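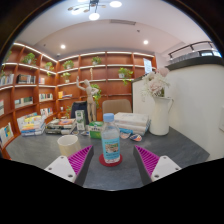
Chapter 2
Water in the Working Day

Search this book Enter keyword Go

Most of us drink without thinking. We take a cup in the morning, perhaps another at lunch, and in the evening we wonder why the head is heavy. This chapter looks at how the body keeps its water in balance, and how a normal day at a desk can disturb it.

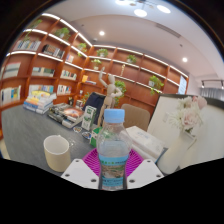

Reading time: 16 minutes

We begin with the kidneys. They filter the blood all day and all night, and they decide how much water goes out and how much stays. When we drink little, a hormone from the brain tells them to save water, and the urine becomes darker. Thirst comes by a second way, and in older people it often comes late.

Hoi-yan Liu kept a drinking diary for the office workers at Clingate during October. Some 26 people took part. Many wrote down tea and coffee but forgot soup and fruit -- a mistake we will meet again in Section 2.3, where you make a diary of your own.

Before you read on, write down everything you drank yesterday. Keep the paper. You will need it for Exercise 4.

Related chapters
Salt and the Kidneys
Sleep and Shift Work (Pak-hei Fang)
Eating at the Desk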